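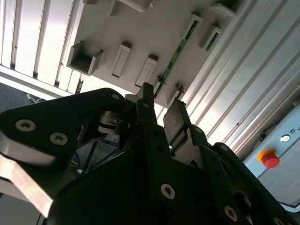 **Ticket:** insertion success drops after wrist camera remount
**Project:** Ternwood (board insertion, learned policy)
**Opened by:** Zubaida Chaudhry
**Assigned to:** Decha Mahawong
**Status:** closed, one follow-up

**Problem**

The Ternwood policy was trained on 1,592 demonstrations, all recorded before the wrist camera was taken off for cleaning. Since the camera went back on, the arm stops short of the holder or comes in to one side. Same checkpoint, same panel, same lighting. Last evaluation before the remount had 2 misses. The first one after it had 13, with the same number of trials.

**Log**

Friday, 9:40 — ZC. Re-homed the arm and reran. No change. Gripper opens and closes normally on manual command.

10:15 — DM. Checked panel position against the fixture file. Matches. Please don't move the panel while this is open.

11:05 — ZC. Replayed one recorded trajectory open loop, no camera input. Fingers arrive where they should. That rules out the arm calibration, I think.

11:30 — DM. Agreed. Overlaid a current wrist frame on one from the training set, same joint pose. The fingers don't line up between the two. The camera is rotated a little on its mount.

1:20 — ZC. Loosened the mount, turned the camera until the finger outlines matched the old frame, tightened it again. Evaluation: 3 misses.

2:10 — DM. Also tried leaving the camera rotated and warping the image in software before it reaches the policy. Better than doing nothing, but it still misses to the same side on the slotted holders. Not using this.

**Cause**

Camera angle changed during the remount. The policy takes raw wrist images and has no separate estimate of camera pose, so it reads the rotation as a position error.

**Fix**

Camera realigned by hand to the reference frame. The frame and joint pose are saved in the Claresham folder under "wrist reference". Run the overlay before any evaluation that goes in the results table.

**Follow-up**

DM to retrain with small random image rotations — September if the Gramport machine is free.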